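Two-finger gripper or full hands for a drawer task in sim?

Last updated 31/03/2018

I've been going round in circles on this since the start of the month, so I'm hoping somebody here has been down the same road. I'm setting up a simulated kitchen counter task for a small project we call Lavside. The job is dull on paper: open a drawer, put a can in it, close the drawer. The arms are a pair of Clukeo models, and the end effector is up to me. I can load the plain parallel gripper that ships with the arm files, or I can load the Orance hands, four fingers and a thumb each, all jointed, all very pretty.

My first instinct was the hands, because come on, hands! But I've now spent more evenings than I'd like on finger joints that buzz like an angry wasp the second they touch anything, and my teammate is making noises about switching to the gripper and getting on with it. We'd like to collect 1,000 good demonstrations by teleoperation before we train anything. I only have one glove controller and one plain handheld controller, if that matters. What would you pick, and why? Also happy to hear about camera placement, I've been using one view from above and a bit behind.

Oskari Lehtinen replied:

Hi! I've done nearly this same comparison, different arms but the same Orance hands, and I'll give you my boring opinion first: start with the gripper, get the whole pipeline working end to end, and then swap the hands in. You'll find so many bugs that have nothing to do with fingers (ours was a drawer joint with its limits set backwards, two days gone) and it's much nicer finding them with one open/close signal per arm.

That said, I wouldn't throw the hands away. The bar handle is where they earned their keep for us. With the gripper you have to come in square to the bar, and if your wrist is off by a little the jaws push the drawer shut again. With the hands I could hook two fingers behind the bar and pull, and it hardly mattered what angle I came in at. Cans went the other way. The gripper was great on a can as long as it fit in the jaws, and the hands would knock it over if the thumb arrived late. 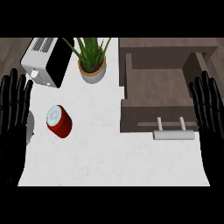
Do the fingers have to be controlled one joint at a time?

They can be, but you don't want to start there. Most people tie the joints of each finger together so one number curls the whole finger, and then tie the outer fingers to each other as well. You end up with a thumb signal and a curl signal per hand, and that's enough for a bar handle or a can. Free the joints up later if the task needs it.

On the buzzing, I'd look at your timestep before anything else. Ours was too coarse for that many contacts. After that, turn down the stiffness on the last joint of each finger and check that neighboring finger links aren't colliding with each other, which they love to do when the collision shapes are a hair too fat. I also swapped the detailed finger meshes for capsules and it calmed down right away.

For cameras, from above and behind is what I'd keep as the main view. Watch out for the hands covering up whatever's near them, though. Small stuff at the back of the fingers just vanishes, and the person driving won't notice, but your policy will. I added a wrist view on each side and that helped a lot with grasping. Cost me some rendering speed.

One more thing on the glove. Calibrate it every session, even if you're sure it's fine. I skipped it once and got a batch of demos where the index finger never fully opened.

Second reply:

gripper. hands are a time sink

Third reply:

I'd push back on the one above a little. It depends what the 1,000 demos are for. If you're ever going to run this on real hands, gripper data won't carry over very well, and you'll be collecting all over again. We started with grippers at Sjöberg, ended up with 3,000 demos, and when the hands came in we could reuse the scenes and the scoring code but none of the motions. Not a disaster, but I'd have liked those weeks back.

What I'd do is record 10 demos with each setup, same objects, same start positions, same person driving. Time them and write down how many you had to redo. It takes an afternoon and you'll have your own numbers to wave at your teammate. Give whoever's driving some practice with the glove first or the comparison isn't fair, it really does feel awful for the first half hour and then it sort of clicks.

Also, randomize where the can starts, but not the drawer, at least to begin with. We moved everything at once and couldn't tell what was breaking.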